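Piano Acoustics for Players
Handout 6: Why your piano is out of tune even when it is in tune
Instructor: Maxine Ruddock

Bring this with you on Tuesday, along with the tuning fork if you borrowed one. We'll be at the old Erard for the first half of class, so wear a sweater, that room is freezing.

Where we left off

Last week we got as far as the pure fifth, and I hope you all went home and hummed one. Two strings, one vibrating three times while the other vibrates twice, and that lovely stillness when they lock together. It really is one of the best sounds there is! If you missed class, get somebody to play you an open fifth on a freshly tuned violin and listen for the moment when the wobble stops.

Now for the trouble. Start at the lowest A on the keyboard and go up by pure fifths, twelve of them. You land on an A again. Then start from the same low A and go up by octaves, seven of them. Same key, same A. Except it isn't the same pitch. The fifths come out a little sharp, by nearly a quarter of a half step, and that leftover bit is called the comma. People have been arguing over where to put it for centuries, and I love every one of those arguments.

Places to hide the comma

Pythagorean tuning keeps eleven fifths pure and dumps the whole comma into the last one. That last fifth howls, which is why it got called the wolf. The thirds are wide and edgy too, fine for a single melody line, rough for chords.

Meantone goes the other way. You squeeze the fifths a bit so that the thirds come out sweet. C major in meantone is like warm bread. A-flat major in meantone is like stepping on the cat. Composers knew this and steered around it, and when they didn't steer around it they usually meant to hurt you.

Well temperaments (there are dozens) spread the damage unevenly, so every key can be used but each has its own color. This is what we'll have on the Erard on Tuesday. Mio Imai has very kindly agreed to set it for us and will start at 9, so come early if you want to watch.

Equal temperament shaves the same tiny amount off every fifth. All keys match. The thirds are all wide, by 14 cents, and we are so used to them that a pure third can sound flat at first. Give it a minute, your ear comes around.

About cents

A cent is one hundredth of an equal-tempered half step, so there are 1200 in an octave. Please don't mix up cents and beats. Cents measure the size of an interval. Beats are the wobble you hear, counted per second, and they get faster as you go up the keyboard even when the size in cents stays put.

Stretch

Real piano strings are stiff, and stiff strings have overtones that run sharp. The second overtone of a low note doesn't sit quite where the math says it should. So a tuner widens the octaves, the bass goes down a little, the treble goes up a little, and the piano sounds better for it. Short strings are worse, so the small upright in the Gevville practice room needs more stretch than the concert grand in Harawira Hall. Play the same low octave on both this week and really listen. The difference is huge once you catch it.

For Tuesday

Read chapter 4 in the course pack, skipping the table of logarithms unless you enjoy that sort of thing (I do).

Find the beats in the third from F to A below middle C. Count them for ten seconds and write down your number. It should be near 68 or 70 on a piano in good shape. If you get 40, count again, and if you still get 40, tell me which piano it was!

Pick any slow piece you already play and move it up a half step. Write a few lines on whether it feels different under your hands, in your ears, or both. We'll play three or four of these on the Erard.

Optional listening is on reserve under Tallard, disc two. The meantone tracks are in the middle.

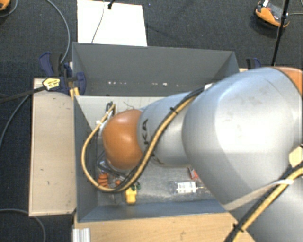 Shagufta Hayat: I tried the F to A exercise on my aunt's piano and got 94 in ten seconds, twice. Does that mean the third is too wide, or could the whole piano have drifted sharp? I can bring a recording on Tuesday if it helps.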